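The Second Gripper

May
By Khrystyna Kravchuk

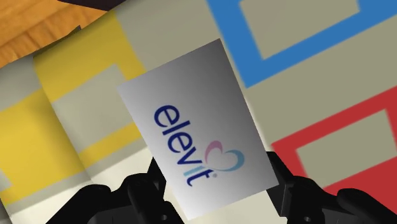
Paltirach Writers' Circle, Short Fiction

The request had to be in by Tuesday, and Destel had left the price for last because it was the only field she couldn't argue with. The form asked for the item, the vendor, the need, and the cost if nothing was bought.

Item: one two-finger gripper, spare. Vendor: Teixeira. Need: she typed "flat packages" and deleted it.

The simulator was open on her other monitor. She had set the package at an angle over the patterned cloth, with a black fingertip at either side of it. The word elevit ran down the face in navy, except for the i, which was light blue. The renderer had shaded the gray from charcoal to almost white. She advanced the run one step at a time and wrote down the contact force at each step.

The plan called for 1000 grasps. She had 758. Simulated grasps cost electricity and her evenings. Real ones cost fingertips, and the plant owned one set.

"Bruline quoted us less," said Marsh, from the door. He ran purchasing and preferred to discuss numbers standing up.

"Bruline quoted a fixed stroke. It opens to one width and closes to another."

"Is that a problem?"

"It is if the cartons change."

"Are the cartons changing?"

She did not know. Sales had said no in writing, and had said the same thing before the last change. She pulled up the stroke table and turned the monitor toward him. He looked past it at the render.

"Why is there a rug?"

"It's a cloth. Plain backgrounds make the vision model lazy."

"Did we pay for the cloth?"

"It's a texture file."

"So no."

"So no."

He wrote that down. He asked for the lead time and she told him 14 weeks. He asked what happened if the gripper they had failed in week two. She said the cell would stop, and that two people would pack by hand until week 14, at a rate of more than 200 cartons a shift if neither of them was sick.

"Put that in," Marsh said.

"There's no field for it."

"Cost if nothing is bought."

She scrolled down. The field took one line. She entered the labor figure, shortened "by hand" to "manual" so it would fit, and saved the form as a draft. Marsh had gone by then. She started grasp 759 and went to find something to eat.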